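Home Catalog Series Ordering Libraries Contact

The Strebel Toll Accounts, 1427
Edited by Stellan Fjeld
Translated by Terence Bunting
Prastular Press, Gundo Series in Economic History

Filed under: Medieval History / Primary Sources / Clothbound

The toll accounts of the river town of Strebel survive in a single paper register covering one accounting year. Each entry gives a cargo, the name or home town of the carrier, the amount charged and, in most cases, the initials of the clerk on duty. This edition prints the complete text in the original Latin with a facing English translation. It replaces the partial transcription issued by the same press, which omitted the timber and salt sections and is now out of print.

The edition is in 2 volumes. Volume I contains the introduction, a description of the manuscript, and the text and translation. Volume II contains the commentary, the tables, the glossary and the indexes. The volumes are sold as a set and cannot be ordered separately. Pagination is continuous across both volumes, and citations may be given by page alone or by entry number.

Fjeld's introduction treats the administration of the toll, the legal status of the toll house, and the dispute with the upstream landowners that seems to have caused the register to be drawn up in its present form. One chapter deals with the calendar. The Strebel clerks dated entries by saints' days and began the accounting year in August, so the entries fall across parts of two modern calendar years. All dates have been converted in the margin. Where a saint's day allows more than one reading, the alternatives are given in the notes.
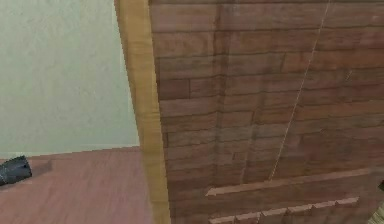 Plank surface in reddish and darker browns, computer rendering.

The Latin text is printed with abbreviations expanded in italics. Deletions by the original clerk are kept and shown between angled marks. Later additions are printed in smaller type and assigned to one of three hands, identified in the introduction as A, B and C. Hand C is found only in the salt section. Line breaks are not reproduced. Folio numbers appear in the outer margin.

Bunting's translation is literal and keeps the order of the original entries, including the running subtotals, several of which are wrong. Errors of arithmetic are left uncorrected in both the text and the translation. The corrected sums are listed in Table 4 of the second volume. Names of weights and measures are left in Latin where no safe English equivalent exists, and are explained in the glossary.

The commentary is keyed to entry numbers. It identifies places and persons where possible, compares the rates charged with those in the surviving ordinances, and records readings that differ from the earlier partial transcription. Readers who have cited the earlier volume should use the concordance at the end of Volume II. The old numbering skipped one leaf and is unreliable after that point.

Specifications

Format: hardcover, two volumes, sewn
Extent: 482 pages in total
Illustrations: 40 black-and-white plates, grouped at the end of Volume I
Maps: one folding map of the river and its toll stations
Paper: acid-free, cream
Binding: dark blue cloth, title stamped on spine
Language: Latin and English on facing pages
Indexes: persons, places, commodities
Issued without dust jackets

Ordering

Sets ship from the Nurkville warehouse. Individual customers may order by mail or through a bookstore. Libraries holding a standing order for the Gundo Series receive the set automatically and should not submit a separate order. Claims for damaged copies must state which volume is affected. Replacement volumes are supplied for damage in transit only.

Examination copies are not available for this title. Instructors who need the introduction for course use may request a separate printing of the first three chapters, supplied in paper covers without the plates or the map.

Corrections

A slip listing corrections to the first printing is enclosed with all sets now in stock. It concerns the headings of two tables and the foliation given for the last group of salt entries. Owners of earlier sets may request the slip by mail. The corrections will be included in the text of any later printing.

Related titles in the series: The Strebel Ordinances; Weights and Measures of the River Towns

Page last updated February 16, 2020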